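Subject: Re: [plellow-list] Lazy Susans in corner cabinets - worth it?
From: Trinity Obi
To: Plellow home and kitchen list
Last updated: 02/10/2024
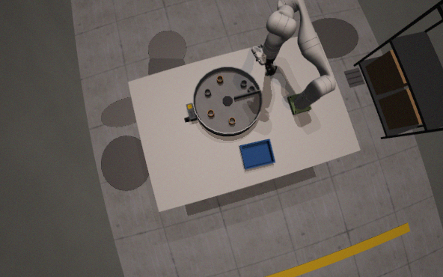 Round tray on a white table, from overhead (computer rendering)

Hi all,

Mehrangiz, I meant to answer this last night and then fell asleep on the couch with the laptop open, so apologies if someone has already covered it. I'm quoting the bit I'm replying to.

> On the corner cabinet question, I have gone back and forth so many
> times my husband has stopped answering me. The kitchen guy at
> Gurinstead says a lazy Susan wastes the corners and I should get the
> pull-out shelves that swing toward you. Those are 401 dollars more
> than I wanted to spend. Eduardo says just put a door on it and keep
> the Christmas platters in there. Has anyone lived with a lazy Susan
> for more than a year? Do they sag? Does stuff fly off the back?
> Also does anybody know how to get turmeric out of a white counter.
>
> Mehrangiz Bakhtiari

OK so yes, I have lived with one, two of them if you count the one at my mother's house on Panganiban, and stuff does fly off the back. Mostly it's small light things. Spice packets, the little box of toothpicks, birthday candles. You give it a spin looking for the vinegar and something goes over the side, and then it's down in the corner where your arm doesn't bend that way. I got a pair of kitchen tongs just for this and they live in the same cabinet (and yes, they have fallen off the back too).

What fixed it for me was a taller rim. The one that came with our cabinets had hardly any edge at all, and when it finally cracked I replaced it with one from Zesby that has a proper lip all the way around. Big difference! Cans stay put, and the oil bottles don't lean out and catch on the door frame. It was a bit of a pain to get in because the pole has to come out first, and my brother-in-law said some words, but it took one afternoon.

About sagging - mine did, and it was my own fault. I had every can of tomatoes we owned on the bottom shelf, all on one side, plus the big bag of rice. The shelf slid down the pole until it was scraping the floor of the cabinet. There's a set screw on the collar that you tighten, and I didn't know about it for years. If yours ever starts making a grinding noise, look for that screw before you call anyone. And spread the heavy things out.

I do think the Gurinstead guy has a point about wasted corners. You are putting a circle into a square and there will be gaps. But I used to have plain shelves in that same spot, and what I had in the corners then was a fondue pot and a jar of molasses older than my daughter. I wasn't using that space either. The swing-out shelves are nice, my neighbor has them, but they've got a lot of hinges and arms and she's had somebody out twice to adjust them. For 401 dollars more I'd want it to hand me the paprika.

Eduardo, I love you, but please do not tell people to put a door on it. That is how you end up lying on the kitchen floor with a flashlight in August, looking for the roasting pan.

One thing to measure is the door opening, as well as the inside of the cabinet. Noel Mangubat posted about this a while back when he was doing his rental unit. He ordered the biggest tray that would fit inside, and it did fit inside, but he couldn't get it through the opening and had to send it back. Cut a circle out of cardboard first and see if you can wiggle it in. I did that with the box our microwave came in.

For the turmeric, what is the counter made of? If it's laminate, I've had good luck with a baking soda paste, left on for a while and wiped off gently, and then whatever's left fades if it gets sun. Mine is next to the window and the yellow was gone in a week or so. If it's stone, don't listen to me, ask Jamshid, he did his own counters and has opinions about sealer.

Also, is anyone still getting rid of canning jars? I could use some of the wide ones, and I can drive over to pick them up any evening after supper.

Trinity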